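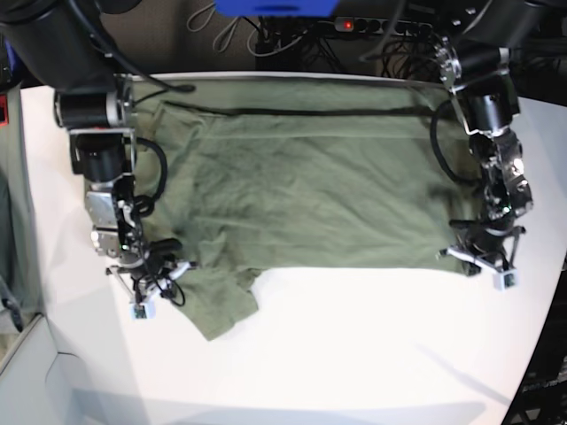

Plurnumitz Household Automation Workshop - Care and Safety Notes

Garments left creased or stretched after a folding run

In September the workshop recorded a fault in which one gripper failed to release a T-shirt at the end of a fold. The other arm continued its movement and the side seam was torn. No person was hurt. Members are asked to observe the following.

Press the stop button before touching the garment. Do not pull the cloth free while the motors are powered, even if both arms appear to be at rest.

Once power is off, support the arm with one hand and open the fingers with the other. An unsupported arm will drop.

Keep cables clear of the cloth. A loop of cable resting on a shirt can be drawn into the fold - check both sides before each run.

Smooth the garment by hand before starting. Deep creases across the middle were present in most of the failed folds reported by Pramila Uniyal.

Remove drawstrings, pins and loose buttons. Knitted items should not be used until the release fault has been corrected.

Wipe the finger pads with a dry cloth every Tuesday. Fabric softener leaves a film on them, and spray cleaners must not be used near the joints.

Faults should be entered in the log under code 136 and reported to Bayu Ginting before the arms are switched on again.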